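The Tidy Arm

Laurinda Pinheiro had been promised a revolution for 1217 pounds, and so far it had pushed a block.

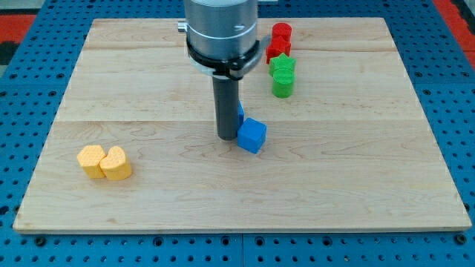 "It sorts," said Mathur, who had paid for more than half of it and was still proud. "Tell it a colour and it puts like with like."

"My nephew does that. He's two."

"Your nephew doesn't run on a Wotevex controller."

She pulled the stool closer to the bench. The workshop smelled of solder and somebody's soup. They had been at this since February, three evenings a week, and in that time she had heard that the arm would fold shirts, ice cakes, and pay for itself by summer. The cakes had gone first. Then the shirts. What remained was a rod on the end of an expensive wrist, and a set of children's shapes on a board.

"Do it again," she said.

"It's done it."

"I was making tea. Do it again with me watching."

Mathur typed. The arm thought about it for a while, in the way it had, with a small whine from the shoulder that he called normal. Then it came down behind the blue cube and began to push, so slowly that she looked at the clock.

"What did you ask for?"

"Blue to the left."

"It's going right."

"It's approaching."

She watched it approach. The cube turned on its corner, slid a little, and stopped against nothing she could see. The rod lifted, hung there, and came down in the same place.

"How many times has it got it right?" she asked. "Out of 20, say."

"You can't look at it like that."

"I can. I've got a pencil."

He rubbed his eyes. The man from Zivow, he told her, had seen the video and used the word promising. Laurinda had seen the video too. She had also seen the bit before it, when Mathur leaned in and nudged the heart straight with his thumb.

"Out of 20," she said again, and wrote the number at the top of a clean page.

The arm whined. Mathur reached for the keyboard, thought better of it, and put both hands in his pockets where she could see them.

"Fine," he said. "Go on. One."

Recent stories
The Lift at Haso House
Five Spoons
A Quiet Word with the Boiler
Night Bus, Upper Deck

We use cookies to remember your settings and to see which stories are read. By carrying on you agree to this. Accept | Manage choices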